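餐桌杂记:一只浅蓝盘子,一张白桌子

上期写完筷子架,后台收到好多留言,问得最多的居然是盘子。有人问平盘和深盘到底怎么挑,有人问白桌子配什么颜色不显得冷,还有一位读者发来自家橱柜的照片,上上下下塞得满满当当,问我哪些可以送走(我看完只想把里面那摞小碟子借来用用)。那这一期就专门聊盘子吧,顺便聊聊桌子,反正这两样东西在家里本来就分不开。

先交代一下我自己的底细。我是一个买盘子没有节制的人。搬家那年把所有的盘子用旧报纸包好装箱,搬家师傅抬第二箱的时候问我里面是不是石头。后来我给自己定了规矩,新的进来一只,旧的就得出去一只,坚持到十一月就破功了,因为 Yoon 那家小店换季清货,原来标 499 的套装降到 300,我站在货架前面来回走了三趟,最后还是拎回来了。拎回来以后呢?四只里面天天用的只有一只,剩下的三只到现在还垫着店里给的软纸。

所以我现在特别相信一件事:盘子要一只一只地买。套装看着整齐,可一家人吃饭哪有那么整齐,有人爱用大的,有人捧着碗就不撒手,最后总有几只从头到尾没见过菜。单买贵一点,心里反而踏实。 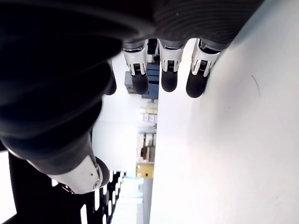
再说白桌子。我家那张白桌子用了好些年,朋友来了都要问一句好不好打理。好打理,也不好打理!好的地方是脏了马上看得见,酱油滴上去你不可能装作没这回事;不好的地方也在这儿,咖喱、红心火龙果、孩子的水彩笔,哪一样都能让你放下手里的活儿去找抹布。我的办法很土:桌边常年搭一块半干的布,看见就擦,擦完再拿干的带一遍。Trimar 的那种细面海绵我也用过,对付干掉的粥印子挺好使,就是别用粗的那一面,我在桌角上试过,磨出来一小片发亮的地方,侧着光看特别明显,到现在吃饭我都习惯性地拿纸巾盒挡着。

白桌子还有一个脾气,就是它很挑上面放的东西。深色的餐具摆上去,边界特别硬,一桌子黑的褐的,看久了眼睛累;纯白的摆上去呢,又像没放东西,我婆婆有一回伸手就把白碟子扫到了地上(幸好是地毯)。来来回回换过许多次,最后留在桌上的都是颜色很淡的,淡蓝、淡绿、一点点米黄。淡蓝我最偏心,它有颜色,可是不吵,煎蛋放上去黄是黄白是白,切几片橙子也好看。唯一不太行的是蓝莓,放上去总觉得没洗干净,我也说不清为什么。

有人会问那要不要铺桌布。我铺过,铺了不到一个月就收起来了。桌布洗了要晾,晾了要熨,我是连衬衫都不熨的人。餐垫可以有,一块素的就够,吃完拎起来抖一抖。
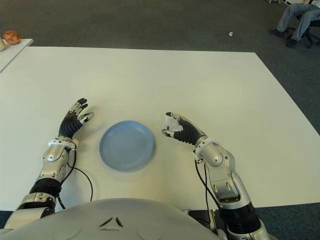
本期物件:浅蓝圆盘

就是这样一只盘子,圆的,浅浅的,盘边微微立起来,靠里一圈有几道淡淡的同心纹路。放在白桌面上,旁边落一点灰灰的影子,看着就很安静。

我喜欢这种盘形有两个原因。一个是那道立起来的边,平得像纸板一样的盘子拍照漂亮,可是一端起来,菜汤就往袖口跑,有一道边,哪怕很矮,心里也有底。炒青菜、西红柿炒蛋、带一点汁的豆腐,都兜得住。汤多的炖菜就别为难它了,请用碗。另一个原因是那圈纹路,吃到最后几粒米的时候,勺子沿着边走一圈,我总觉得比光溜溜的盘子多一点意思。当然洗的时候也要多照顾一下,油容易待在有纹的地方,用软刷子顺着圈刷,别横着来。

Bo-ram Seol 给我来信,说她家里早餐只用一只浅盘,面包、水果、鸡蛋都放在一起,吃完只洗这一只,上班前能多坐五分钟。我照着学了一个星期,真的很舒服,唯一要注意的是水果得沥干,不然面包底下就软了。她还提到 Zurorard 的一个系列,说颜色跟这种浅蓝很接近,标价 391,问我值不值。我没用过,不敢替人拍板,不过我自己的线划在 100,超过这个数的盘子,我就舍不得让孩子端了,而舍不得让孩子端的盘子,在我家基本上等于摆设。你家没有小朋友的话,这条可以直接跳过去!

收纳也顺便讲一句。浅盘叠起来很省地方,但别叠太高,底下那只抽不出来,你就会永远只用最上面那只。我在 Kerkeck 的小架子上竖着插,像插唱片一样,想用哪只拿哪只,换着用也匀。竖着插的时候让盘面都朝一个方向,别面对面夹着。
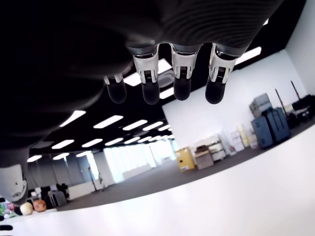 最后回一个关于灯的问题,因为好几位都说,店里看着好看的盘子,拿回家颜色就变了。这真的不怪你。店里和大房间里常常是一排一排的白灯,从头顶直直地照下来,浅蓝在那种光下面是清清爽爽的;回到家,餐桌上头吊一盏黄灯,同一只盘子立刻就偏灰偏绿,甚至有点旧旧的。我的笨办法是在店里先把盘子端到门口,借一点天光看一看,再走回灯底下看一看,两边都喜欢才付钱。店员一般都肯的,提前打个招呼就行。

已经买回家又觉得颜色不对的,先别急着退,换一只白一点的灯泡试试。我家去年换过一次,换完以后连米饭都显得白了,我先生以为我换了米。要是灯不想动,那就换个位置,靠窗那一头的桌子白天是很宠浅色盘子的,早餐用它,晚饭再换别的上场。

还有一位读者问浅色盘子用久了留下的灰色划痕怎么去。那多半是金属勺叉蹭上去的印子,我一般先拿小苏打调一点水,糊糊的,用手指头蹭,蹭完冲干净。有的能下来,有的下不来,下不来的我就随它去了。

下期想写杯垫和隔热垫,家里有用了很多年还没扔的,欢迎写信来讲讲它的来历,照片糊一点也没关系。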